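Ticket 210: Hand gripper drops or drags dark fabric, open day demo
Opened by: me (Hillton demo crew). Status: closed, with one thing left hanging

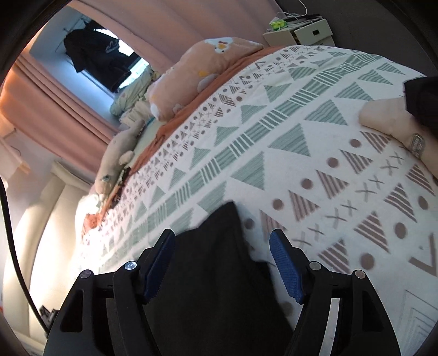

Zdzisław Kalinowski: Before you strip anything down, have you checked the linkage screws? On the Zilta hand grippers they creep loose after a lot of opening and closing, and then the pads stop meeting square. Also please tell me which firmware you're on, the ticket doesn't say.

Sorry, my fault, I filed it in a hurry with visitors coming up the stairs! Firmware is 4, same as the other unit. Proper write-up below, in the order I did things, including the daft bits.

Background for anyone picking this up later. We had the open day at the Drelamden show flat in October, and the plan was simple: a bedroom tidy-up. Visitors hold the gripper, pick a bit of clothing off the bed, move it, have a go at the next thing. Children love it, and so do their grandparents (one lady wouldn't hand it back). The black cloth on the patterned duvet was the one giving me grief. I'd close on it, lift, and every so often it would slide out from between the blue pads or just trail along the cover. The plush toys were no bother at all.

09:40. First complaint, from a lad who'd dropped it three times running and thought he'd broken it. Told him he hadn't. Tried it myself, dropped it as well.

09:55. Did what Zdzisław would have told me to do, only without a decent screwdriver. Pinched each screw with the one off my keyring. Nothing felt loose, but I wouldn't swear to it with that thing.

10:10. Wiped the pads with a dry cloth. They've got that fine diamond pattern and it does fill up with fluff, and we'd been at blankets and cushions all morning. Better for a little while, then back to slipping.

10:30. Swapped to the other unit so the queue could keep moving. Same cloth, same bed, hardly any slips. So I stopped blaming the fabric, at least for the time being.

11:15. Got five minutes and opened the log on the tablet. Closing force on the bad unit was set to 37. The good one was on 50. I hadn't touched it, and I'd have sworn they both left the workshop the same. Irfan Durrani had a look over my shoulder and reckoned somebody had loaded the soft toys profile and never put it back, and that does fit, as we'd been practising with the plush ones the evening before. Ahem.

11:20. Put it back to 50, saved, restarted. Picked up the cloth, put it down, picked it up again, on and on until I got bored. Held every time.

13:00. Back on the floor with visitors. One slip that I saw, and that was somebody grabbing the very edge of the material with the tips, so I'm not counting it.

15:45. Packed up. Wiped both sets of pads again and went round the screws with a proper driver borrowed from the Sikora stand. One of the outer ones on the left finger took a small turn. So you had a point, Zdzisław, fine.

Things I'd like sorted before the next one, please:

The profile name ought to show on the tablet's front page. I had to go three menus deep to find it, with a queue of people breathing on me.
A screwdriver in the demo case. Any screwdriver!
Could the pads go on the spares list? I don't know how long they last and I'd sooner have a set in the box.

Zdzisław Kalinowski: Profile name is an easy change, I'll put it in the next build. Pads I can send. The force shouldn't survive a restart if it came from a profile, so I want your log file all the same.

Log attached now, both units. I've closed this for the slipping, and the saved profile business can have its own ticket once you've had a read. If you want the unit itself, shout before we take it to the next school visit.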